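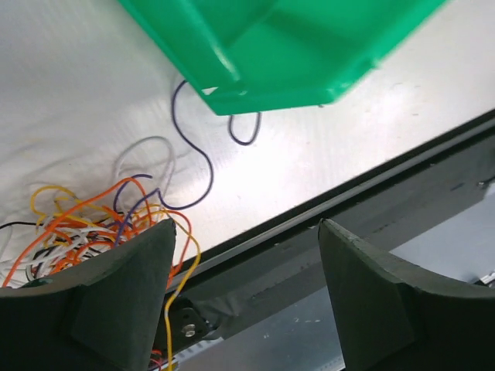 Green tray and the tangle, sorting cell, Pimness back room

Automation at work > Shop floor > Our sorting bench has gone robot, what happens to the rest of us?

bench_gremlin
Posts: 2874
I work at Pimness, in the back room where the odds and ends come in knotted together and are supposed to leave in trays, one kind to a compartment. Until July this was done by people on stools. Now one bench of it is done by a pair of arms that Stumarar installed, and the people on stools have been given tablets.

My new title is "cell supervisor". I supervise a cell. It doesn't ask for leave and it never wants the radio changed, so in management terms I'm doing very well. The pay has stayed exactly where it was.

Has anyone been through this? I'd like to know what your day looked like a year on.

tea_at_ten
We had it at the Mussa depot, on boxes though, nothing fiddly. The first month everyone stood and watched. By the third month we'd all got our own bit of it to look after, and the sore wrists had gone, which I will give them. What I miss is the talking. You can sort and chat. You can't really chat while watching a progress bar for faults.

quietlathe
I'll be the unpopular one. Picking knots apart for a whole shift is a rotten job and I'm glad something else is having a go at it. My hands were finished after 8 years of it. If they'd offered me a tablet I'd have kissed it.

bench_gremlin
I don't disagree about the hands. But look at what's being handed over. 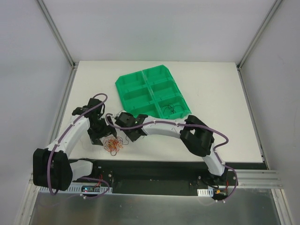 A knot is different every time. Those of us who've done it for years pull one strand, feel what moves and then decide. Stumarar's man wrote "grasp, separate, place" on the whiteboard and asked if he'd missed anything. We were polite. Then came 45 minutes on the word "separate" and he missed his train.

The odd part is that I'm now the person who knows what a good pull looks like, and they want it written down. I've tried. My first draft said "gently, but not like that".

forkliftpoet
Ask to be paid for the writing down. I mean it. At ours the know-how went into Skiketti (the job-sheet system, sounds like a pasta) and once it was in there it belonged to the firm and we were "operators" again. Get the grade changed before you finish the document — nobody upstairs reopens a grade afterwards.

quietlathe
Or you could do the job you're paid for and not hold the tray to ransom.

forkliftpoet
He's paid to sort. Teaching is another job. They have whole colleges for it.

bench_gremlin
She, but carry on.

tea_at_ten
Both can be true, can't they? I asked for a regrade at Mussa and got half of one, plus a say in which jobs went over next. The say was worth more. We kept the inspection bench for people and rotated on to it, so everyone still had a stretch of the day with some company.

bench_gremlin
Rotation is a good thought, thank you. There are 8 of us and at the moment it's me on the cell all day while the others get the stools and the radio. I'll put that to them along with the grade, and I'm sitting on the second draft until I've had an answer.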